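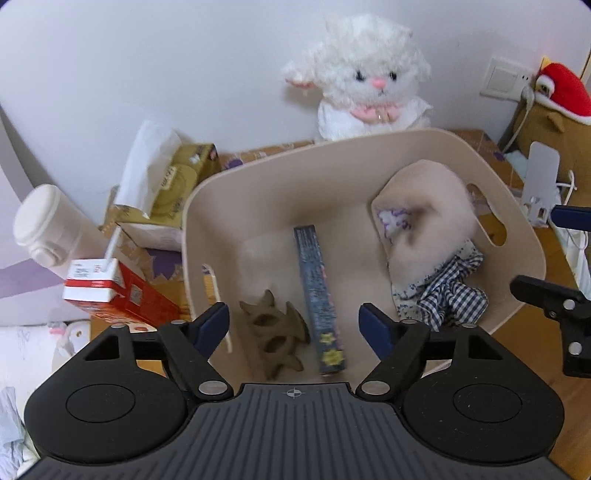

Chapter 4
Sorting: How We Decide What Goes With What

I moved into my first apartment in Clellden with 6 boxes, and I swore I'd unpack them in one evening. The kitchen box was easy (plates with plates, forks with forks), and then I got to the bottom of it and found a corkscrew, a candle, a bag of rubber bands and a tape measure. Where does a tape measure live? My roommate said with the tools. I said in the desk, with the pens, and we went back and forth about it for most of a pizza.

That argument is pretty much what this chapter is about. Every time you put something away, you're making a claim about what it's like. You might sort by what a thing is for, by what it's made of, by how often you reach for it, or by who in the house gets mad when it goes missing. All of these work! They just give you very different drawers.

In Chapter 3 we looked at how people name things, and I asked you to keep a list of words your family uses that your friends don't. Hang on to that list, you'll want it for section 4.2. Names and groups are tangled up with each other, and once you have a word like "bakeware" it gets a lot easier to see a cake pan and a muffin tin as belonging together. Take the word away and people start stacking by size.

We'll start small, with a single kitchen drawer, and work up to a whole store. Section 4.1 covers the basic terms: category, member, feature, and what I call a straggler, meaning an item that fits two groups about equally well. Section 4.2 compares sorting by use with sorting by looks. In section 4.3 we visit Baloyi, a hardware store with around 400 bins along its back wall, and follow what happened when the owners changed the labels one June and regular customers suddenly couldn't find the hinges. Section 4.4 is about the junk drawer, which I think deserves more respect than it gets.

Before you read on, try this. Pick a drawer or a shelf at home, take everything out, and sort it into 4 piles without planning ahead. Write down what you'd call each pile. Then mix it all up and sort it again a different way. Which items stayed together both times? Which one gave you the most trouble? Bring your notes to class, and bring the troublemaker too if it fits in your bag.

Words to watch for: category, feature, member, overlap, straggler, label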